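티켓 번호: 477
제목: 마커 꽂기 과제, 시연 데이터 절반이 성공 판정에서 탈락
프로젝트: Lisora (시뮬레이션 데모 수집)
구성요소: Cleltby 씬 생성기, Zoubi 성공 판정기
우선순위: 보통 (등록자 기준으로는 높음)
상태: 해결, 재수집분 확인 후 종료

증상

화이트보드 마커를 집어 펜꽂이에 넣는 과제의 시연 데이터를 모으는 중입니다. 목표는 1000개이고, 오늘 오전까지 올린 첫 묶음은 238개입니다. 이 중 126개가 성공, 112개가 실패로 찍혔습니다. 실패라는 112개를 전부 재생해 봤는데 마커가 펜꽂이 안에 얌전히 서 있습니다. 판정기만 그렇게 생각하지 않는 모양입니다.

재현 방법

1. Cleltby에서 마커 과제 씬을 불러온다.
2. 원격조작으로 마커를 집어 펜꽂이에 넣고 그리퍼를 연다.
3. 팔을 시작 자세로 되돌린 뒤 에피소드를 저장한다.
4. 결과 파일의 success 항목을 본다. 동전 던지기와 비슷한 확률로 false가 나온다.

09:40 등록자
Zoubi 재시작해 봤습니다. 그대로입니다. 다들 첫 답변으로 물어보실 것 같아 미리 적습니다.

10:15 담당자
재시작해 보셨는지 여쭤보려던 참이었습니다. 실패 에피소드 세 개와 성공 에피소드 세 개를 첨부해 주세요. 마지막 프레임의 물체 자세값도 필요합니다.

10:32 등록자
첨부했습니다. 자세값을 보면 마커 위치는 두 쪽 다 펜꽂이 안쪽입니다. 눈에 띄는 차이는 마커가 뚜껑 쪽으로 들어갔는지 반대쪽으로 들어갔는지뿐입니다.

11:20 담당자
그게 맞습니다. 판정 조건에 "마커의 긴 축과 위쪽 방향의 각도가 20도 이하"가 들어 있는데 축에 부호가 있습니다. 뚜껑이 위로 가면 0도 근처, 아래로 가면 180도 근처가 나옵니다. 판정기 입장에서 뚜껑이 아래로 간 마커는 물구나무를 선 실패작입니다. 과제 설명서에는 방향 이야기가 한 줄도 없습니다.

11:28 등록자
설명서는 제가 썼습니다. "마커를 펜꽂이에 넣는다"가 전문입니다. 당시에는 충분히 상세하다고 생각했습니다.

13:05 담당자
축 비교를 절댓값으로 바꿨습니다. 다시 돌리니 112개 중 109개가 성공으로 바뀝니다. 남은 3개는 마커가 테두리에 비스듬히 기대 있어서 20도를 넘습니다. 이건 판정기 말이 맞다고 봅니다.

13:17 등록자
재생해 보니 제가 한 것들입니다. 점심 직전 분량이라는 점만 기록에 남겨 주세요. 3개는 폐기합니다.

13:50 담당자
하나 더 있습니다. 마커의 초기 방향을 무작위로 뽑게 되어 있는데 첫 묶음에서는 각도가 두 값 사이만 오갑니다. Trurnell 설정 파일에서 yaw 범위가 도 단위로 적혀 있고, 읽는 쪽은 라디안으로 읽은 뒤 목록에 없는 값을 가까운 쪽으로 맞춰 버립니다. 이대로 1000개를 채우면 정책이 마커 집는 법을 딱 두 가지 배웁니다. 세 번째 방향을 만나면 허공을 집을 겁니다.

14:06 등록자
조작하면서 손이 점점 빨라지길래 실력이 는 줄 알았습니다. 철회합니다.

15:30 담당자
단위 수정했고 씬 파일도 새로 올렸습니다. 마커 방향은 전체 범위에서 균등하게 뽑습니다. 펜꽂이는 빈 상태로 시작하고 위치는 고정입니다. 첫 묶음은 버리지 말고 v0 태그를 달아 따로 두세요. 비교용으로 씁니다.

15:48 등록자
받았습니다. 태그 달았고, 설명서에는 "뚜껑 방향은 상관없음"과 "테두리에 기대 놓지 말 것"을 추가했습니다. 분량이 세 배가 됐습니다. 새 씬으로 처음부터 다시 모읍니다. 첨부는 새 씬에서 저장한 화면입니다. 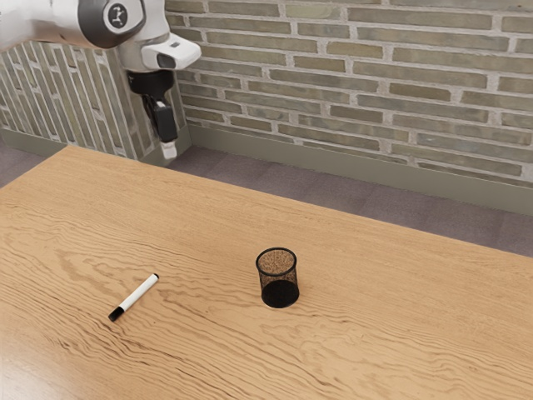
첨부 1. 마커 과제 씬. 마커는 테이블 위, 펜꽂이는 빈 상태, 그리퍼는 닫힘.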